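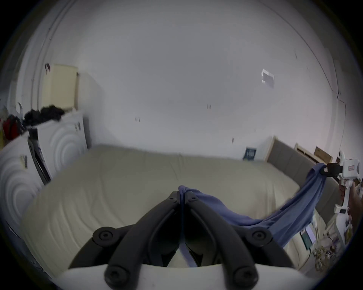

*The blue cloth, held up over the bed.*

**Folding**

Leonie Brandes started with the thin things because they were the quickest. Her aunt Waltraud had taught her to fold over a bed, so that whatever slipped landed on something clean.

She was leaving for Hirnstead at 10 in the morning. The rent there was 469 a month and the room came with a closet, so the white wardrobe was staying. Timo could have it. He had always liked the ripples on the doors. When he was small he ran his finger around the circles until he reached the middle, then started on the next one.

"Are you taking the gray bed?" he asked from the hall.

"It won't fit up the stairs."

"Did you measure?"

"Ottmar did."

He came in and looked at the cardboard box by the wall above the headboard. "What's in there?"

"Letters, mostly. Leave it."

The dark blue book was still at the end of the bed, up against the wall. She had borrowed it from Hauke when she was 21 and had read it twice. She thought about mailing it back, but she only had his old address on Strobel Street.

Her phone lit up on the nightstand, next to the little figures. It was Waltraud, asking if she had packed a warm coat. Leonie wrote back that she had. Then she went to the wardrobe, took the coat off its hanger, and laid it on the bed.

"Can I have the box when it's empty?" Timo said.

"Ask me in December."

He sat down on the mattress and pulled the next shirt toward him.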